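Topic: Plastic kitchen stuff, keep or toss?
Board: Home and Kitchen - Cleaning Out

mapleandrust
2018-09-20
OK, I need outside opinions. We're moving from Halville to a smaller place in Dinbridge in January and the new kitchen has 12 cabinet doors, which sounds great until you open them and find out how shallow they are. I've started sorting and I'm stuck on the plastic. Glass and metal are easy, I know what I use. But I have years of bowls and cups from when the kids were little, and every time I pick one up I put it right back on the shelf. My sister says toss everything. My husband says keep everything (he isn't the one packing!).

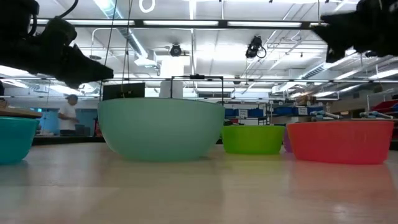
My rule so far is that a thing stays if I've used it in the last year. The trouble is that plastic bowls are so easy to use for anything - popcorn, bolts, dog water - that all of them pass. A row of them in different colors and sizes like that, with a teal one down at the end, is pretty much what my counter looks like this morning. So what's your rule? And does anybody really need more than two sizes?

dorothyslate
Two sizes, yes. One big, one small. I went down to that when I downsized and haven't missed the rest. I cook every night, so don't tell me it's because I live on takeout.

74hatchback
Disagree with dorothyslate. I bake, and I want a bowl for dry, a bowl for wet, one for the egg shells and one for whatever I forgot. If they nest they take up the space of one bowl anyway. Count the stacks, never mind the pieces.

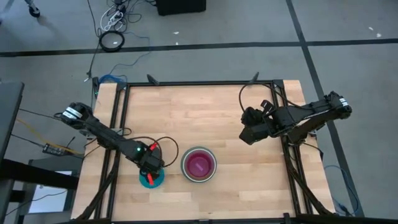
And don't get rid of the small cups either. I use them for measuring out spices before I start, and for holding the screws when I fix a cabinet hinge. You'll want that in a new house, trust me, the hinges are always bad.

mapleandrust
The nesting thing is a good point, except mine don't nest. They came from all over. I have one Radebe set that stacks and then a pile of strays that fit inside nothing. Maybe the strays are the ones that go?

pinelakegran
Strays go, sets stay. That's how I did it and it took me one afternoon. Also smell them. If a bowl still smells like onions after a soak in baking soda it's never going to stop.
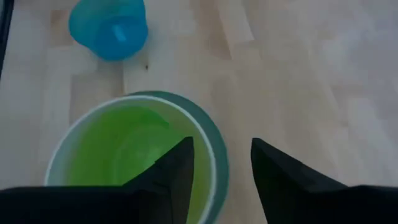 I'd check for scratches too. Run a fingernail around the inside, and if it catches, out it goes. I kept a scratched one for potting soil and I'm happy with it, so the garage is an option if you can't stand to part with them.

dorothyslate
The garage is how people end up moving the same box three times. I say this with love.

pinelakegran
Ha, fair. But I do use the potting soil bowl!

lowtide_lou
Can I put in a word for the table? We made the same kind of move and what helped wasn't the sorting rule at all, it was pulling everything out onto one big surface. We cleared the dining table and kept it clear for this one job. On the shelf it all looks like it belongs there.
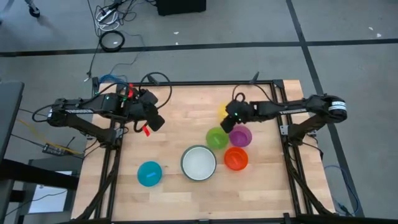
We did cups the first night and bowls the second. I thought we had maybe a dozen cups and there were 34, mostly from ball games and one from the Datis picnic that my son won't let me throw out. We kept eight and the picnic one.

74hatchback
34 cups and you kept nine, that hurts to read. What about company?

lowtide_lou
Company can have a glass like everyone else, lol.

mapleandrust
OK, I'm doing the table tonight. Strays and anything that smells go, the Radebe set stays, and I'm keeping one big ugly bowl for popcorn no matter what dorothyslate says. Does the thrift store take plastic? Ours in Halville got picky last spring.

dorothyslate
Call first. Mine takes sets but no singles. And keep your popcorn bowl, I'm not a monster.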